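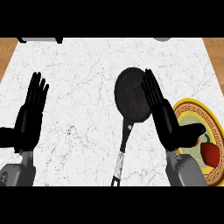

Foro vecinal > Residuos y limpieza > Recogida puerta a puerta: ¿alguien la tiene ya?

mendes_portal9
2 Jan 2023
Buenas. En mi calle han dejado una carta en los buzones diciendo que en marzo quitan los contenedores de resto y de envases y pasan a recogida puerta a puerta. La empresa es Hundari, la misma que lleva ahora la limpieza viaria. Según la carta cada vivienda recibe dos cubos con chip y un calendario. El vidrio sigue en iglú.
Mis dudas son dos. Qué pasa con los que vivimos en un bloque sin cuarto de basuras, y qué pasa si trabajas de noche y no puedes sacar el cubo a la hora que toca. En el teléfono de la carta no lo coge ninguna persona, sale una grabación.

tolmo
En el barrio de arriba lo tenemos desde el año pasado. Para bloques sin cuarto ponen un armario cerrado en la acera que se abre con tarjeta. No es por vivienda, es por portal. Cada vecino tiene su tarjeta y queda registrado cuándo abre.
Lo de la hora: se puede sacar desde las ocho de la tarde. Si entras a trabajar antes, hay que pedir autorización en la oficina. A mi cuñado se la dieron con un papel de la empresa.

Raquel Cordeiro
Yo estoy en contra y lo digo desde el principio. Tengo a mi madre en un tercero sin ascensor y ahora baja la bolsa cuando puede. Con el calendario tendrá que guardar el resto en casa hasta el día que toque. En invierno pase, en agosto no sé.
Además la tasa no baja. La carta no dice ni una palabra de la tasa.

tolmo
Raquel, el resto solo huele si metes orgánica. Si separas, lo que queda son cuatro cosas secas. Nosotros sacamos el cubo gris una vez cada dos semanas y va medio vacío.
Pañales y compresas van aparte, hay una recogida especial y te apuntas por teléfono.

Raquel Cordeiro
Eso vale para tu casa. En la de mi madre hay comida que se tira porque no la termina, y el cubo marrón también hay que bajarlo. El tercero sin ascensor sigue siendo un tercero.

bidon_azul
La tasa sí cambia. Está en la ordenanza, en el anexo. El primer año es igual para todos y a partir del segundo hay una parte fija y otra según las veces que sacas el cubo gris. No he encontrado los importes. Si alguien los tiene, que los ponga.

mendes_portal9
Gracias, no lo había visto. ¿La ordenanza está en la web municipal? Busco y solo me sale la antigua.

bidon_azul
Está en el apartado de anuncios, no en el de normativa. Hay que bajar bastante. El anexo es el último archivo y está escaneado torcido, pero se lee.

hortelana
En Mistley, donde vive mi hermana, el sistema es parecido y la gente lo lleva bien, con una diferencia: allí repartieron los cubos dos meses antes y hubo charlas en el centro cívico. Si aquí empezamos en marzo y todavía no hay cubos, lo veo justo.
Un consejo práctico. La bolsa compostable del cubo marrón no aguanta más de tres días. Poned papel de periódico en el fondo y usad el cubo aireado, el de las rendijas. El cerrado suda.

jg_ribera
Lo que no cuenta la carta es que el barrio entero son 2.451 viviendas y la oficina de atención tiene una mesa. Fui a preguntar y salí sin respuesta a lo de los locales comerciales. Tengo una frutería pequeña y genero más orgánica que un portal completo. Me dijeron que ya llamarían.

tolmo
Los comercios van por otro circuito, con contenedor propio de 400 litros si lo pides. La panadería de mi esquina lo tiene y se lo recogen a diario. Pide la ficha de gran productor, se llama así.

jg_ribera
La ficha la pedí. No la tenían impresa. Y un contenedor de ese tamaño no me cabe en la tienda, tendría que dejarlo en la acera y para eso hace falta otro permiso.

hortelana
Pregunta por los de Dumell, el mercado cubierto. Los puestos comparten contenedor y se reparten el gasto. A lo mejor podéis hacer lo mismo tres o cuatro tiendas de la calle.

jg_ribera
Lo comento con la pescadería, aunque no sé si quiero compartir contenedor con la pescadería.

Raquel Cordeiro
A mí me siguen sin contestar lo de las personas mayores. ¿Hay algún servicio de recogida en el rellano?

bidon_azul
En la ordenanza pone «usuarios con movilidad reducida acreditada». Hay que presentar el certificado de discapacidad o un informe del centro de salud. No dice si suben al piso o recogen en el portal. Yo preguntaría por escrito, por registro, para que tengan que responder.

Raquel Cordeiro
Lo presento esta semana. Sigo pensando que está mal planteado, pero lo presento.

mendes_portal9
Por fin he conseguido hablar con Hundari. Confirman el armario con tarjeta para los portales sin cuarto. Las tarjetas se recogen en la oficina con el DNI y el último recibo de la tasa; si estás de alquiler, vale el contrato. Del turno de noche me han dicho lo mismo que tolmo, autorización con justificante.
De la fecha de reparto de los cubos no saben nada todavía.

tolmo
Pide dos tarjetas por vivienda. La segunda es gratis al principio y luego la cobran.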